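I bought a small temperature and humidity display kit from Zeneck, and when I soldered it together the screen lit up but stayed blank. The backlight was on and there was no text. If you have a character LCD (the common blue or green kind with two rows of letters) hooked up to a microcontroller board and you get the same thing, this page goes through the checks in the order I would do them now. It took me a whole evening the first time. It should take you 30 minutes or less.

I am assuming your display has the little I2C adapter board soldered to the back, so only four wires go to the main board. If yours has the full row of wires and no adapter, steps 1 and 2 still apply, but skip the address part.

## What you need

- The display with its I2C adapter
- Your microcontroller board and its USB cable
- Four jumper wires that you trust
- A small Phillips screwdriver
- A multimeter, if you have one
- A computer with the programming software already installed

You don't need a soldering iron for most of this. Keep it off until step 5.

## Step 1: Turn the contrast screw

Do this before anything else. On the back of the adapter there is a small blue box with a cross-shaped screw in the top. That is the contrast adjustment. They are often shipped turned all the way to one end, and at that setting the text is there but you can't see it.

Plug the board in so the backlight comes on. Put the screwdriver in the screw and turn it slowly, looking at the front of the display as you go. Go all the way one direction and then all the way back. At some point you should see a row of solid blocks, or the text itself.

If you see text, set the screw so that the letters are dark and the blocks behind them just fade out. You are done and can skip the rest.

If you see a row of blocks and no letters, the display has power but has not been told what to show. Go to step 2.

If nothing changes at all, check the jumper on the side of the adapter, then go to step 2 anyway. The jumper only controls the backlight, but if it is loose, the solder on that side deserves a look later.

## Step 2: Check the four wires

Unplug the USB cable first. The pins on the adapter are labeled:

| Adapter pin | Goes to |
|---|---|
| GND | GND |
| VCC | 5V |
| SDA | SDA (A4 on Uno and Nano style boards) |
| SCL | SCL (A5 on Uno and Nano style boards) |

The most common mistake is SDA and SCL swapped. It won't hurt anything, it just won't work. The next most common is VCC on the 3.3V pin. The backlight will still come on, a bit dim, and the text will be faint or missing.

If you are on a board that runs at 3.3V, don't just move VCC to 5V and leave it there. The adapter pulls the data lines up to whatever VCC is, and that can damage a 3.3V board. Use a level shifter between the two.

Swap the wires for others even if they look fine. Mine had one jumper with a broken strand inside the plastic end. It passed when I tested it lying flat and failed when it was bent. Jade Charbonneau, who sat through most of that evening with me on a call, told me to wiggle each wire with the meter on continuity, and that is how it showed up.

While you have things apart, look at the pins. If they have flux or dust on them, wipe them with isopropyl alcohol on a cotton swab. Put the alcohol on the swab and never spray any cleaner straight at the board. Let it dry completely before you plug anything in.

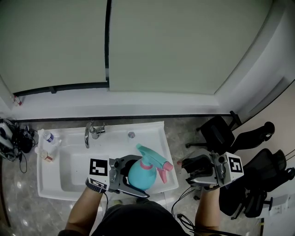 ## Step 3: Find the address

Every I2C device has an address. Most of these adapters use 0x27, and a good number use 0x3F. If your program is talking to the wrong one, you get the row of blocks and nothing else.

Open the software and load an I2C scanner sketch. There is one in the examples for the Wire library in most versions. Upload it, open the serial monitor, and set the speed to match the number inside Serial.begin(). If you see garbage characters, the speed is wrong.

You should get a line like this:

```
Scanning...
I2C device found at address 0x27
done
```

Write the address down. If the scanner finds nothing, the problem is still in the wiring or the solder, so go back to step 2 or ahead to step 5.

## Step 4: Run the smallest program you can

Don't test with your full project. Use something with only the display in it:

```
#include <Wire.h>
#include <LiquidCrystal_I2C.h>

LiquidCrystal_I2C lcd(0x27, 16, 2);

void setup() {
 lcd.init();
 lcd.backlight();
 lcd.setCursor(0, 0);
 lcd.print("Test 1821");
}

void loop() {
}
```

Change 0x27 to the address you found. Change 16, 2 to 20, 4 if you have the larger display.

There are several libraries with nearly the same name. Some use lcd.init() and others use lcd.begin(). If the compiler complains about one, try the other. I had two of them installed at once and the software was picking the older one. Removing both and installing a single copy fixed that.

Upload and wait a few seconds. If the text shows up, your display is fine and the fault is in your main program. Usually it's a missing init line, or a sensor that hangs the bus before the display gets its turn.

## Step 5: Look at the solder joints

Turn the display over under a bright light. There are 16 pins joining the adapter to the display. Each joint should be shiny and shaped like a small cone. A ball sitting on top of the pad is a cold joint, and two joints touching is a short.

To fix a cold joint:

1. Unplug everything.
2. Heat the pin and the pad together for two seconds.
3. Touch a little fresh solder to the joint and let it flow.
4. Take the solder away first, then the iron.
5. Don't move the board until it has set.

For a short, drag a clean tip between the two pins, or use solder braid. Then run the scanner again before you go back to the test program.

## If it still doesn't work

Try the display on a second board if you can borrow one. Yurii Dmytriv wrote to me that his only worked after he took a Tanoli sensor module off the same two wires, and when he put it back with a different address set, both ran fine. I have not seen that myself, but it's easy to try.

My own display has been running since October with the contrast screw a little left of center.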